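23/01/2019

Woke at five with my jaw clenched and the dream about the choir still going. In the dream we were performing in a parking garage and I had brought the alto part to a different piece. In life we are performing in a church and I have the right part, I just can't sing it, so the dream was flattering if anything.

Rehearsal last night ran long again. Hyun-seo Shim has decided that the second movement is "too pretty," and had us do the same page over and over while she stood with one hand in the air like someone trying to get a waiter. We are not a group that suffers from prettiness. Tae-yang Lim in the basses has a cold he has been sharing generously, and the tenors are two men and a woman who used to be an alto and looks across at us the way people look at a house they sold too cheap.

I'm supposed to mark my breaths in pencil. I have marked so many that the score looks as if it has been rained on, and I still run out of air in the middle of "everlasting," which I now sing as "everla."

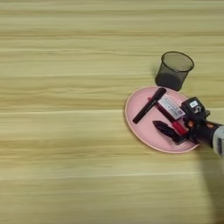
Ga-eun says the trick is to breathe before you need to. She says this kindly and she has lungs like a pair of suitcases. I tried it on the bus this morning, humming under my scarf, breathing ahead of the phrase, and got dizzy at the bridge. A boy in the next seat moved his backpack to his other side.

Work was work. Spent the morning chasing the Zuvico invoice, which was sent to the old address, then to the new address with the old suite number, then, I'm told, to me. It was in my inbox under a different name. I wrote a gracious email about it and deleted the less gracious one I'd had ready since Christmas. Ate my sandwich in the stairwell because it has the best echo in the building and I wanted to try the entry at bar 61. Came in flat. Came in flat again, and then someone from the floor above came down, so I pretended to be on the phone, to whom I don't know, since I'd just been going "ah."

Seo-ah Yoon called at four to ask if I'd take the little solo. Three bars! The person who had it has moved away for a job, which seems an extreme way to get out of it. I said I'd think about it, in the voice I use when I mean no, and she thanked me for saying yes. I've known Seo-ah since the October concert two years back and I have not yet managed to refuse her anything. I own a raffle ticket, a fern and a folding chair on account of this.

Made rice and an egg and sat down with the recording. The soprano on it takes the phrase as if it were no trouble to anyone. I turned it up, then down, then sang along with it, then turned it up again to cover what I was doing. The neighbor's dog joined in at the high part. He has better support than I do, it all comes from the stomach. 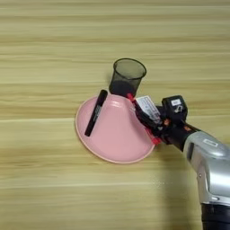
Pink plate on the table, one edge up.

I ought to say something about Si-woo, who rang after supper to ask what he should wear to the concert. He's my brother-in-law, more or less, and has never asked me a question about music that wasn't about clothes or parking. I told him anything dark. He wanted to know how dark. I said navy. He said was that dark or was that blue. We went on like this for longer than the solo will take. He is coming, though, and bringing his mother, and she'll sit in front and mouth the words in a language of her own. I was more pleased than I let on.

Then I got out the score again and did what Hyun-seo told us to do at the start of the season and what I have avoided since, and wrote out the questions I keep tripping on, so I can quit asking them in my head halfway through a bar.
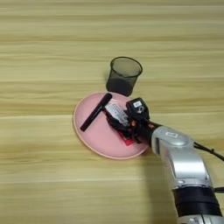

Where do I breathe in the long phrase on the last page?

After the comma, quickly and through the mouth, and then nowhere until the rest. If I can't make it, drop out on the held note and come back in softly while the other altos cover.

Wrote that on a sticky note and put it on the inside of the folder, on top of the sticky note from last year that says SMILE. Hot water with honey, which does nothing. Tried the solo once more in the bathroom with the fan on, and got to the end of "everlasting," all of it, though I had started it rather late. Must call Seo-ah tomorrow and say no. Also return her casserole dish.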